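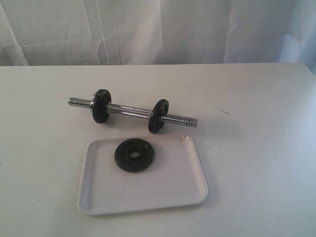

*White table, white cloth behind it. More light on the right.*

**Do I need a paid backdrop kit to sell dishes online?**

I'm listing my aunt's old dishes and the Hateleo seller guide pushes a "studio kit" for 1,499. For cloth and two lamps? I have a bedsheet. Every review I found reads like it came from the company. Has anyone sold more because of one of these, or is it just the guide talking?

Araceli Barajas

---

**Nicanor Xolalpa**

Save your money. I've sold plates for 12 years, mostly on Trukier, and buyers ask me about chips and shipping. I have never had one ask about my backdrop.

A sheet works. Iron it if wrinkles bug you, hang it a couple of feet behind the table, and turn off the ceiling light so you aren't mixing bulb colors. White plates on white cloth lose their edges, so use gray or blue for those. I'd also distrust any "sales went up 20 percent" claim unless they say compared to what.

---

**Braulio Escobedo**

my brother Emiliano got the kit and he likes it. idk if he sold more

---

**Tuva Björklund**

Mostly agree with Nicanor, but I don't buy the ironing part. Steam it while it hangs, or pull it tight with clamps. Wipe the table too, because scuffs show up on white and people may take them for marks on the dish. And shoot the underside with the maker's stamp. Without that I'd scroll past, kit or no kit.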